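Flekbridge: participants wanted for a tidying and sorting study

Study area: snack and drink leftovers on household furniture
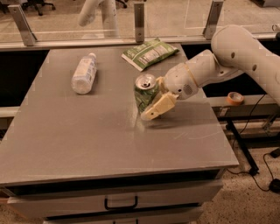
Qistina Pattinasarany writes that the last round took her less time than she had planned for, and that the hardest part was deciding whether a bottle still counted as rubbish. Her advice is to read the sorting sheet twice before starting.

Participants clear cans, bottles and snack bags from the top of a drawer cabinet and place each item in the correct container. Each session lasts 60 minutes, including a short break, and consists of 3 blocks. Layouts change between blocks. Drawers stay shut throughout.

Requirements
Aged 18 or over
Able to stand for roughly 40 minutes
Normal or corrected eyesight
No previous experience needed

Sessions run in January at the Gidis building, room 49, starting at 9.30 am or 2 pm. Payment is made by bank transfer after the final block. Travel costs are not covered.

To apply, send your name, preferred start time and a contact number to the Flekbridge study desk. Applications are handled in order of arrival.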